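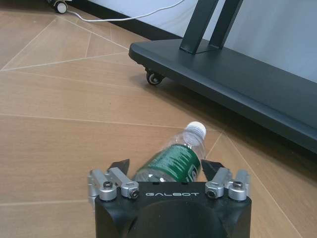

*Bodenfliesen in Holzoptik, helle Fugen*

**Zwischenbericht Kampagne Dremik**
An: Ritva Partanen, Geschäftsleitung
Von: Sointu Lindqvist, Kundenberatung
Stand: 4. Juli 2023

## Kurzfassung

Die Einführungskampagne für das Knäckebrot Dremik (Kunde: Hernance) läuft seit April. Plakat und Hörfunk liegen im Plan. Der Kinospot ist im Verzug, weil die Musikrechte noch nicht geklärt sind. Das Budget wird nach heutigem Stand eingehalten, die Reserve ist allerdings zum größten Teil gebunden. Von der Geschäftsleitung werden zwei Entscheidungen benötigt, siehe letzter Abschnitt.

## Plakat

Alle acht Motive sind vom Kunden freigegeben. Fünf davon hängen bereits, die übrigen folgen mit der zweiten Belegung nach den Sommerferien. Die Druckerei Durkex hat die erste Auflage pünktlich geliefert. Beim Motiv »Frühstück« war das Rot auf den Großflächen zu dunkel, die betroffenen Bogen wurden auf Kosten der Druckerei nachgedruckt. Für die zweite Auflage liegt ein verbindlicher Andruck vor, den wir gemeinsam mit der Marketingabteilung von Hernance abgenommen haben.

Gebucht sind insgesamt 51 Standorte. An einem Bahnhof wird gebaut, die Fläche ist zurzeit von der Straße aus nicht zu sehen. Der Vermarkter hat eine Gutschrift angeboten. Wir haben stattdessen um einen Ersatzstandort in derselben Stadt gebeten, eine Antwort steht aus.

Rückmeldungen aus dem Handel kommen bisher nur vereinzelt und über den Außendienst von Hernance. Die Filialleiter erkennen die Packung auf dem Plakat wieder, der Produktname wird aber häufig falsch ausgesprochen. Für die zweite Belegung ist deshalb vorgesehen, den Namen größer zu setzen und die Unterzeile zu kürzen. Die Reinzeichnungen sind in Arbeit.

## Hörfunk

Der Spot wird in zwei Längen gesendet. Die lange Fassung läuft morgens, die kurze am Nachmittag. Nach der ersten Sendewoche hat der Kunde den Wunsch geäußert, das Kaugeräusch am Anfang leiser zu mischen. Die geänderte Fassung ist seit Mai im Einsatz, die Sender haben die alte gelöscht. In einem Fall lief sie trotzdem noch einmal, die Ausstrahlung wird nicht berechnet.

Die Sprecherin steht auch für Nachaufnahmen zur Verfügung. Ihr Honorar deckt die Nutzung im Hörfunk und auf der Internetseite des Kunden ab, nicht aber im Kino. Für den Kinospot muss nachverhandelt werden. Ein Angebot ihrer Agentur liegt vor und bleibt im Rahmen dessen, was wir in der Kalkulation angesetzt hatten.

## Kino

Der Spot ist gedreht und im Rohschnitt fertig. Hernance hat den Schnitt mit kleinen Änderungen akzeptiert: Die Einstellung am Küchentisch wird gekürzt, und die Packung bleibt am Ende länger stehen. Beide Änderungen sind eingearbeitet.

Offen ist die Musik. Das Stück, das wir beim Schnitt verwendet haben, gehört zwei Verlagen, und nur einer hat bisher zugestimmt. Der andere hat auf unsere Anfragen hin zuletzt um eine genaue Aufstellung der Kinos gebeten. Die Liste ist übermittelt. Sollte bis Ende des Monats keine Zusage vorliegen, lässt sich der gebuchte Starttermin mit diesem Stück nicht mehr halten.

Als Ersatz haben wir eine Eigenkomposition angefragt. Das Layout ist eingegangen und passt vom Tempo her zum Schnitt, die Mischung müsste neu gemacht werden. Der Kunde kennt das Layout noch nicht. Ich möchte es erst zeigen, wenn intern entschieden ist, ob wir diesen Weg mittragen.

## Verkostungen und Begleitmaterial

Die Verkostungen in den Märkten organisiert Hernance selbst. Von uns kommen Thekenaufsteller, Schürzen und ein Faltblatt mit Rezepten. Die Aufsteller der ersten Lieferung standen auf glatten Theken nicht sicher. Der Fuß wurde verbreitert und die Stanzform angepasst, die Kosten dafür tragen wir. Das Faltblatt ist vergriffen und wird nachgedruckt, dabei wird ein Fehler in der Mengenangabe beim Heringsaufstrich berichtigt.

Die Schürzen kamen in nur einer Größe. Das war so bestellt, hat aber zu Beschwerden der Verkostungsteams geführt. Eine Nachbestellung in einer zweiten Größe ist mit dem Kunden besprochen und geht zu dessen Lasten.

## Budget

Plakat und Hörfunk sind zu den kalkulierten Beträgen abgerechnet. Beim Begleitmaterial liegen wir um rund 5 Prozent über dem Ansatz, im Wesentlichen wegen der neuen Stanzform. Die Mehrkosten werden aus der Reserve gedeckt. Der Rest der Reserve ist für Musik und Sprecherin im Kino vorgemerkt und darf bis zur Klärung nicht anderweitig verwendet werden.

Die zweite Abschlagsrechnung an Hernance ist gestellt und bezahlt. Die Schlussrechnung folgt nach dem Ende der zweiten Plakatbelegung.

## Personal

In der Grafik fehlt seit Juni eine Vollzeitkraft. Die Reinzeichnungen für die zweite Belegung übernimmt eine freie Mitarbeiterin, die das Erscheinungsbild von Dremik aus der Entwurfsphase kennt. Bis zur Abgabe der Druckdaten reicht das aus. Sollte Hernance wie angekündigt im Herbst eine zweite Sorte einführen, brauchen wir entweder eine feste Nachbesetzung oder eine längere Vereinbarung mit der freien Kraft.

## Nächste Schritte

- Rückmeldung des zweiten Musikverlags einholen (Lindqvist)
- Druckdaten für die zweite Plakatbelegung an Durkex übergeben
- Ersatzstandort mit dem Vermarkter klären
- Nachdruck Faltblatt, Korrekturabzug an Hernance
- Nutzungsvertrag Sprecherin für Kino abschließen

## Benötigte Entscheidungen

1. Musik: Soll die Eigenkomposition dem Kunden schon jetzt parallel vorgelegt werden? Ich empfehle das. Bei einer Absage des Verlags bliebe sonst zu wenig Zeit für die Mischung und die Anlieferung an die Kinos.
2. Grafik: Darf die Vereinbarung mit der freien Mitarbeiterin bis Jahresende verlängert werden? Sie hat um eine Auskunft noch vor ihrem Urlaub gebeten.

Die Kostenaufstellung und der aktualisierte Schaltplan liegen im Projektordner. Der nächste Bericht ist für die Zeit nach dem Kinostart vorgesehen.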